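Bonside Acoustic Underlay, Charcoal

Item 2481
Sold by the roll

Bonside Acoustic Underlay is supplied to schools, libraries and public offices for use beneath loose rugs, display platforms and movable shelving. It reduces the sound of footsteps in rooms with hard floors and may be laid without adhesive. Each roll is 100 cm wide and is shipped in a recyclable sleeve. 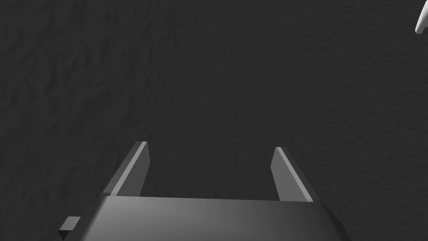 Bonside underlay is offered in one color and one thickness, so that rolls purchased in different years may be used together. Customers who intend to leave a border exposed should consider the finish before ordering. A deep charcoal gray with an irregular, mottled texture, deeper in some areas and more even in others, suits rooms where the flooring is already dark. No printed lines or markings cross the surface, and installers should bring their own straightedge for cutting.

Rolls should be stored flat in a dry room and opened the day before installation. Clean with a vacuum or soft brush; do not steam.

Samex edging tape and the Stindik cutting guide are sold separately.

Price per roll: $298
Minimum order: one roll
Orders of 16 rolls or more — please contact the Valcárcel distribution office for freight terms.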